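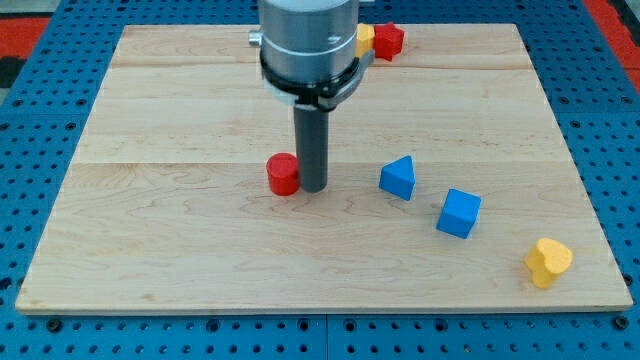
末端跳动,终于查到调度器头上了

首页 | 归档 | 标签 | 关于

16/06/2025

上周把推块的控制程序从旧框架搬到 Okex 上,本来以为改改接口就完事,结果折腾了好几天(我还特意空出一个下午,太天真)。

毛病是这样的:末端那根深灰色的杆子走到积木旁边,目标速度会突然跳一下。我先怀疑感知,红色圆柱离杆子太近,分割结果容易糊在一块儿。于是把掩膜一帧帧翻出来看,嗯,圆柱的边界确实有点毛,可是位置估计稳得很,木板上那个蓝色三棱柱也一样稳。

那就看时间戳吧!策略每 80 毫秒出一个目标点,底层插值跑 200 Hz,中间靠 Birholm 的消息队列传。日志一画出来我就乐了:队列长度默认是 9,一堵车,插值器吃到的全是旧目标,等新的挤进来,当然要跳。

改法很土:队列长度设成 1,只留最新的,插值器里再加一个速度限幅。一共改了 14 行,其中一半是注释。重跑录下来的那段数据,曲线顺多了。

还没弄完的是遮挡。后排那个黄色积木被机械臂挡掉大半,Cundix 的检测器一会儿认得一会儿不认得,规划就跟着来回改主意。我打算给每个物体加个简单的记忆,看不见的时候先沿用上一次的位姿,时限设多久还没想好,有经验的朋友留言教教我~

相关文章
- 给 Lu 写了个日志回放小工具
- 手眼标定又飘了,九月那次的笔记
- 插值器到底该放在哪个进程里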